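I have a game I play every time I go to buy vegies. I stand in front of the big wooden bins and try to work out which part of the plant each thing is. Root? Fruit? Leaf? Seed? It sounds easy, and then you get to tomatoes and everybody starts arguing.

So let's play it together, and I'll tell you some of my favourite facts on the way (you can pinch them and annoy your family at dinner).

## Start with the crunchy ones

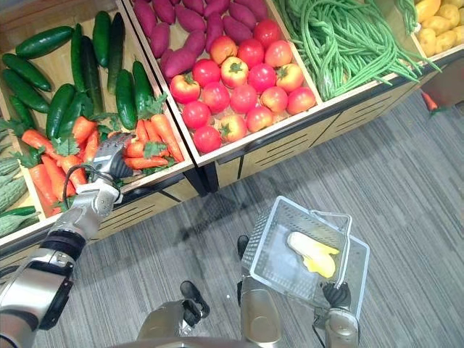
*Cucumbers and carrots share one bin, with sweet potatoes and tomatoes next door.*

A carrot is a root. It grows straight down into the dirt and its job is to be a lunchbox for the plant! The leaves make sugar using sunlight, and the plant sends some of that sugar down to the root and saves it for later. Then we come along and eat the lunchbox. Sorry, carrot.

The green feathery bit on top is the leaves. I love buying carrots with the tops still on, but if you do that, twist them off when you get home. The leaves keep pulling water out of the root, and your carrots will go bendy in the fridge. Bendy carrots are sad carrots.

Cucumbers are different. Cut one across the middle and have a look. Seeds! When the part you eat grew from a flower and has seeds inside, a plant scientist calls it a fruit. Yes, a cucumber is a fruit. So is a pumpkin. My whole family refused to believe me about pumpkins for 2 days.

## The bumpy one

Have you ever met a bitter melon? It's a cousin of the cucumber, but its skin is all ridges and knobbles, a bit like a crocodile who has gone pale green. It really is bitter, too. The first time I tried it I pulled such a face that I had to drink a whole glass of water. Lots of people love it, though, sliced thin and fried with egg, and I'm slowly getting there.

It grows on a climbing vine and has seeds inside, so what is it? Fruit! You're getting good at this.

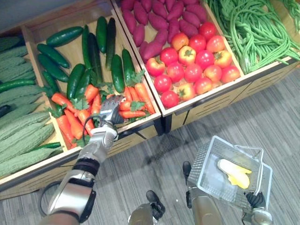

Now for the purple ones. A sweet potato is a root, same as a carrot, only fatter. An ordinary potato isn't a root at all. It's a swollen bit of underground stem, and the "eyes" on it are little buds where new shoots can grow. Sweet potatoes and potatoes aren't even close relatives, they just have confusing names.

Tomatoes are fruit, and there's a lovely word to learn for the green star on top. It's called the **calyx** (say KAY-licks). Before there was a tomato there was a yellow flower, and the calyx wrapped around it while it was still a bud. If your tomatoes have yellowy patches, leave them on the bench for a bit and see if the colour changes.

Green beans are tricky. The long bit is a pod, and the pod is the fruit, with baby seeds tucked up inside. Split one open with your thumbnail and you'll find them.

## Your turn

Next time you're at the shops, take a pencil and some paper and draw three columns:

| Root | Fruit | Something else |
|---|---|---|
| carrot | cucumber | celery (a leaf stalk) |
| sweet potato | tomato | spinach (leaves) | 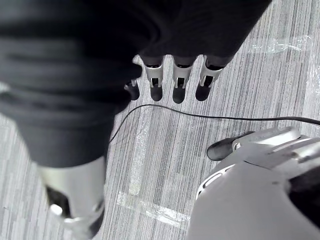
Keep adding to it! Beetroot goes in the first column, capsicum and zucchini go in the second, and broccoli goes in the third, because what you're eating there is a whole bunch of flower buds that haven't opened yet. I gave myself 60 seconds to fill my page once and got stuck on mushrooms, which aren't plants at all. They needed a column of their own, so I squeezed one in down the side of the page.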